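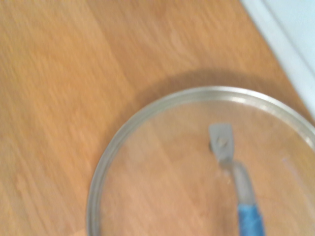
The Last Ferry to Tusier

Missed it. Or nearly. The rope was off already and the boy on the dock had one foot on the boat, and she ran anyway, bag hitting her hip, the envelope inside her shirt where it had gone soft from the walk.

"Room?" she yelled.

The boy looked at the captain. The captain looked at the sky. Then a hand came down and she was on, knees on the deck, breathing like a dog.

Thursday. It had to be Thursday because the land office on Tusier closed for the season after that, and the season meant until somebody felt like opening it again.

She found a spot by the engine box. Warm there, smelly, out of the wind. An old woman had the other half of it with two hens in a rice sack, just the heads out. The hens looked at her. The old woman didn't.

Ticket was 38. She had 40, counted it twice on the bus, and the boy took both notes and went off and didn't come back with the change. Fine. Let him have it.

Satura got small behind them. The cannery roof, the radio mast, the church that leaned. Her mother used to say you could see the whole of your life from the back of a boat if you were dumb enough to look. So she looked. There was the school. There was the hill road with the bus already going back up it, empty probaly, lights on in the daytime.

She took out the envelope. Put it back. Took it out.

Plot 369, Pattinasarany Road. Her grandfather's. Then her mother's, on paper, though her mother had never once slept there or wanted to. A letter had come in March and sat under the fruit bowl. Another in May. Then her mother was gone and there were a lot of letters, and she had gone through them at the kitchen table with the window open, sorting, the bills here, the cards from people there, and this one by itself because she didn't know what pile it was.

Claim or release. Sign in person. Bring proof.

Bandari wanted it. The Bandari company wanted everything on that side of the island, they'd already bought up to the creek, a man had called her at work to say so. Nice voice. He said it would be simple. He said a number and she'd had to sit down on a box of printer paper.

"You're not from there," said the old woman.

"What?"

"Tusier. You're not from there."

"No. My grandfather was."

"Which?"

She told her. The woman thought about it while the boat went up and came down and the hens shut their eyes.

"He had the lime tree," the woman said.

She didn't know about any tree. There was nothing about a tree in the letters.

"We stole from it. All of us. He came out with a stick and he shouted and he never hit one kid, not once. Then when we were grown he'd leave a bucket of them at the gate." The woman wiped her nose. "Bitter, those limes. Terrible."

The rain came about then. Not much. The captain pulled a tarp over the cargo, sacks of cement, a mattress, somebody's new door with the price still on it. The passengers got wet.

What do you do with a place you've never seen. She'd asked her brother on the phone and he'd said sell, God, sell it, why is this even a question. He had kids. The roof on his house. He'd said it kindly and then he'd said it again less kindly, and after that they talked about the weather for a while. Half was his anyhow, or would be. She'd promised to call tonight.

So, sell. She'd got on the bus meaning to sell. Pen in her bag, the good one.

The island came up low and green and then higher than she thought. A line of houses. Smoke. One truck on the shore road going slow with its door tied shut. It didn't look like anything. It looked like where you'd stop for gas.

They bumped the dock and everyone stood up too soon. The boy jumped, tied off, turned around, and there he was in front of her holding out two coins.

"Your change," he said. Like where'd you think it was.

The office was the blue building, he said, past the pump. Open till four.

Ten after three. Plenty. She could walk it in five minutes and be first in line, sign, be back on the dock before the boat turned around. She had it all planned out, had said it over to herself on the bus. In and out.

The old woman was having trouble with the sack. It had got wet and the string wouldn't hold and one hen had a wing out, really giving it some.

"Here," she said, "give it here," and took the whole thing in her arms, both hens, wet feathers, a foot scraping at her wrist. They were heavier than they looked. Hot, too, right through the cloth.

"Which way are you going?" she said.

The woman pointed with her chin. Up the hill, away from the blue building.

"Is that Pattinasarany Road?"

"It's the only road."

"Is it still there? The tree?"

"How should I know," the woman said, already walking. "I go the other side, it's less steep. Something's there. Something drops on the ground and stinks every July."

She looked over at the blue building. A man had come out to smoke. He checked his watch, and he looked at the sky just like the captain had, and went back in and left the door open behind him.

Ten after three. Quarter after, now.

She got a better hold on the hens and went up the hill, fast, trying to keep the envelope dry with her elbow.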